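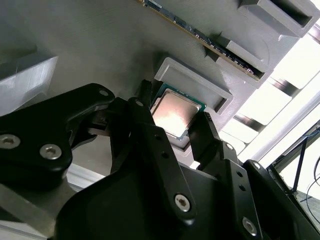 Why do you spend time on old computers when a new one is cheaper every year, a listener asked me after I gave the first version of this talk in Garnmont. I did not answer well. I spoke for a long time about waste and he looked at the clock. So I start with his question this time, and I try to answer it with money first.

Say good evening. Say that questions are welcome at any moment, but please speak slowly, my ear for English is better in the morning.

Slide 2. The situation

Our training centre had 60 desktop computers in four classrooms. All came from Prekell in the same order, all the same model. When the guarantee ended, the plan was to replace everything in one summer. The offer was 425 pounds for each machine, without screen. Let the audience do the multiplication, then say it: 25,500 pounds. We did not have this sum. We had less than half of it, and part of that was promised to the roof.

Pause here. In Garnmont some people wrote down the number.

Slide 3. What "too slow" means

The teachers said the computers were too slow. I believed them, but I wanted to know slow at what. I sat at the back of lessons for two weeks and wrote down each time somebody waited. Nearly all the waiting came at two moments: when the computer started, and when the first program was opened after that. Once the lesson was going, the complaints stopped. A spreadsheet with a few hundred rows does not need much from a processor. A letter needs almost nothing.

Explain in simple words: the processor is the part that calculates, the memory is the desk where the work lies open, and the disk is the cupboard. Our cupboard was the problem. It was an old kind of disk with turning plates, and everything had to be fetched from there. If the audience is technical, go quickly over this. If not, stay with the cupboard, people like it.

Slide 4. What we did

We changed the disk to a solid state one and we doubled the memory. With parts and with the work of the technician it came to 89 pounds per machine. We did one classroom first, during the October holiday, and said nothing to the teachers of the other rooms. After the holiday they came to ask why that room had got new computers.

(Wait for the laugh. If it does not come, go on.)

Not every machine was worth it. Some had a swollen capacitor on the main board, some had a fan that was making noise and a power supply near its end. One had been under a leaking window. In the end we upgraded 44 and took the rest out of service, and kept their good parts on a shelf. To equip the last classroom we bought 16 new ones, so the total number stayed the same.

The arithmetic, slowly: 44 times 89 is 3,916 pounds. 16 times 425 is 6,800 pounds. Together 10,716 pounds, compared with 25,500. This is the answer I should have given to the man with the clock.

Slide 5. What it cost that is not in the table

I must be fair here. It took much more time than buying. The technician needed most of two holidays. Somebody had to check the machines one after another and decide, and sometimes we decided wrongly. Two of the machines that we judged good failed before the spring. We replaced them from the shelf, but a lesson was lost each time, and the teacher does not care at such a moment how much was saved.

There was also the question of the guarantee. A repaired machine has no guarantee from the maker. We asked Trustura if they could insure the upgraded computers against breakdown, and the price was so high that it was cheaper to keep a few spare parts. For a smaller organisation it may be different. Ask for the price in writing and read what is excluded. In our offer "wear" was excluded, and I could not find any fault that would not be called wear.

Slide 6. When not to repair

I would like to spend good time on this slide, last time I was too fast.

Do not repair if the machine can no longer receive security updates. No disk will help with that. We checked this before anything else, and I advise you to do the same, before you open the first screw. Look also at how many years of updates are left. If it is only one, the money for a new disk is badly used, although the disk itself can move to another computer later.

Do not repair if the work itself has changed. Our design course started to use video, and for video the old processors were truly too weak. People ask if the processor can be changed too. On our model it was possible, the chip sits in a socket and can be lifted out. But the board accepts only chips from the same period, and a faster one from that period, bought second-hand, gave us a small gain for a lot of trouble with cooling paste. We tried with one machine and left it there. The design course got the new computers.

And laptops are another story - on many of them the memory is soldered and cannot be changed at all. Look in the service manual before you promise something to your director. I promised once, and it was not pleasant.

Slide 7. How to begin

If people want one thing to take home, it is the list. Make a list of your machines with age, memory, type of disk, and last date of updates. Ours was kept in three different files and none of them agreed. Making one correct list took longer than I expected, but from then each decision was easy to explain.

Then choose one room, upgrade it, and let it run for a full month before you order parts for the others. Keep the old disks until you are sure that no file is missing. After that erase them properly, and write down who did it and when.

Take static electricity seriously. A wrist strap costs little. Our first classroom had carpet, so we carried every computer to the kitchen, which has tiles.

Slide 8. Questions

The same question always comes: how long will they last now? I say that I do not know. We plan for three more years and we put some money aside each year, so that the next summer offer will not be a shock.

If somebody asks for the list as an empty form, there are copies on the table near the door. The Delacroix room must be free at nine o'clock, so stop the questions ten minutes before and bring back the projector cable to the desk.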